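Packing a Tote Bag Without Wrecking What's in It

Trodwood Household Pages, storage and packing

Every few months a reader sends me a folding trick that is going to change the way I pack. I try it, I get a smaller rectangle than I had before, and by the time I reach my sister's place the rectangle is a ball. So be warned that I come to this subject in a bad mood.

The question this time came from Haruna Tanabe, who carries lunch, a change of shirt and a few small boxes of odds and ends in one cloth bag and wants to know if there is a "right order." There are plenty of right orders online. Most were written by people selling dividers.

Do you need dividers?

I doubt it. I bought a set of 3 felt ones and used them for a week. They fell over whenever I took something out from between them, and they took up space I could have given to a sweater. A cloth bag has no walls to speak of, so anything you stand up in it has nothing to stand against. If you want compartments, get a stiff box and carry that.

Cartons and small boxes

Small boxed things go in first, flat on their widest side, along the bottom seam. I used to stand juice cartons upright on the theory that they leak less. A sealed carton shouldn't leak either way, and an opened one shouldn't be in the bag. Check the corners before it goes in. I have had one split at a dented corner, and the bag smelled of apple until December.

Start with the bag open on a table with both handles pulled out of the way. People load a bag while it hangs off one arm and then wonder why everything has slid to one end.

The shirt

Knit shirts are forgiving, up to a point. The body can be rolled, folded or stuffed and will mostly hang out again overnight. Collars are another matter. Once a collar has been bent across its width under something heavy, no amount of patting with a damp hand will fix it, whatever the hotel tips say. Lay the collar flat, fold the body behind it, and put the shirt in last, on top.

Keep printed packaging away from white cloth, too. Rizwan Soomro wrote in to tell me that modern inks don't rub off. Maybe his don't. I've thrown out one pale shirt over a gray mark I couldn't shift with soap, vinegar or the paste everyone swears by, and I now look over anything white before I pack it, so at least I know which marks were there already. 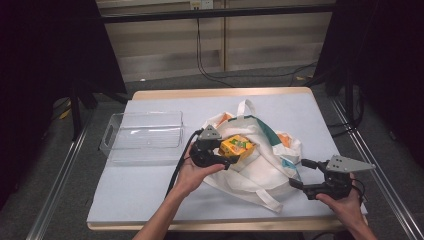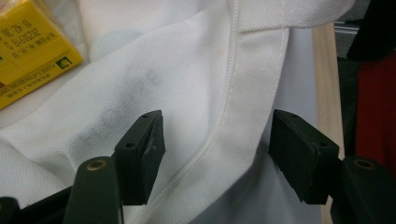

Clear bins as a staging spot

I'll give this one grudging approval. Put a clear plastic bin next to the bag and drop everything you mean to take into it first. If it won't fit in the bin, it probably won't fit in the bag, and you find out before you've creased anything. Bins with a handhold cut into the end are easier to drag across a table. Skip the lid.

What I would not do is buy a matching row of them. Reiko Ishida did, 7 in all, and four are now full of other bins' lids.

Vacuum bags

No. They save space and they don't save weight, and a knit shirt comes out looking like a walnut.

Washing the bag

Cloth totes get grubby along the bottom and at the handles. Turn the bag inside out, shake it over the sink, and wash it cool with nothing you care about. Mine shrank in a warm wash, handles included. Hang it by the bottom hem to dry so the handles don't stretch. I have read that you should iron it afterward, and I would like to meet the person who does.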